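Thread on the Gindix bin picking kit. We've had it on loan at the Stamton shop since October and I've been asked enough times that I'll put my notes in one place. Yutong Shi here, I do integration work, mostly small part handling.

What you get: the camera head, a compute box, the Gindix software license and a cable set. No arm and no gripper. You bring your own. Setup guide is 125 pages and you need the network chapter and the calibration chapter. I skipped most of the rest.

Calibration took me 9 minutes the second time. The first time took most of a morning. The guide wants the target plate at four heights and the software does not warn you if you only do three. It just picks a little off to one side.

The setup wizard asks for a bin model. Measure the inside of the bin yourself, at the floor and at the rim. Sloped walls matter a lot here. If the slope is entered wrong, the planner throws out good picks near the wall as collisions.

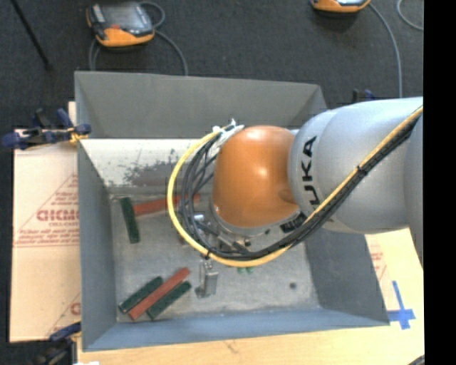

Grasp planning is the part I like. You teach a part from a CAD file or from a scan, and it ranks the grasps for you. Long plain blocks are easy for it until they lie flat against each other. Then there is no room for a finger and you get a "no valid grasp" message.

The fix is a nudge move. Gindix has one, but it's off by default and sits under Advanced > Recovery. Turn it on before you decide the kit can't do your part.

Cables are on you. The planner knows the arm and the gripper. It does not know about your dress pack unless you add a shape for it. I added a fat cylinder around the wrist - crude, but it plans with it.

Support: I opened 6 tickets. Most were answered the next day. One about the license server is still open.

We also tried the Nordin package on the same parts last year. Nordin was quicker to install and its manual is better. Gindix copes better with shiny bins. For matte parts in a matte bin I'd take whichever is cheaper.

Garnbridge sells the Gindix kit in our area and will do a 10 day loan if you ask. Ours got extended twice. Ask for the longer camera cable up front, the standard one is short for a big arm.

Next up for me is mixed parts in one bin. Will add to this thread when I have numbers.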